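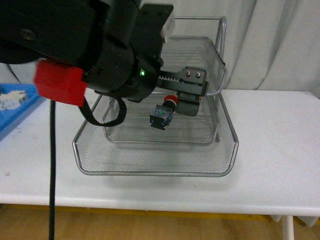

The owner of Sengar, a two-room bookkeeping office, spent nearly 30 years taking in other people's receipts. "They come in shoeboxes," she says. "I don't mind the shoeboxes. I mind the faded ones." Her advice to new clients is to sort paper the week it arrives. A two-tier wire mesh tray on a white table will do – bills on top, paid ones underneath.

She gave up her last paper ledger in November, after 298 pages. "I still miss the margins," she says. "I wrote everything in the margins." Her biggest client, Gorberg, still mails its invoices. She scans them before lunch and files the originals by month.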